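September 10, 2021

Up too late again. Told myself I'd stay off Gillport for the week, lasted 2 days. Posted the bus thread at lunch and by the time I got home it had 224 replies, most of them people arguing with each other and not me. Muted it. Unmuted it. Muted it.

Jonalyn says I should just delete the app and keep the account, do everything from the laptop. She did that in June and says she reads books now. She also texts me screenshots from it so I don't know who she thinks she's kidding.

They changed the feed again by the way. No more newest first unless you go three menus deep and it resets when you log out. Rasha's posts don't show up for me at all, I thought she'd gone quiet, felt bad, messaged her, and she's been posting every day!! Whole trip to Ornstead, I missed all of it. Meanwhile I get the same guy and his opinions about knives.
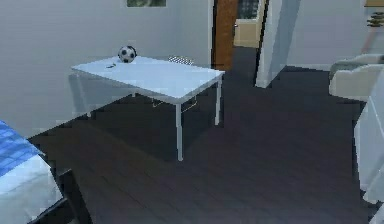
Post limit is up to 300 now, was less before, can't remember what. Everybody's already padding. I liked it short. Tried to come up with a new header since mine is still from the old apartment, and nothing looks right once they crop it to that skinny strip. White table, soccer ball at the back of it, pale gray walls, fine by me, plain is good. But the strip would take the top half of the ball off so probaly not. Left it blank for tonight.

Erkberg invite came too, the one everyone says they're moving to. Signed up, grabbed my name before someone else did, followed Rasha and Jonalyn, wrote "hi". No likes. Looked at it for a while. Ciobanu is suposed to be better for groups but I can't do a third one, I can't keep up with the first.

Need to answer Rasha properly tomorrow, not just a heart. And ask about Ornstead. Phone is charging in the kitchen tonight, going to bed.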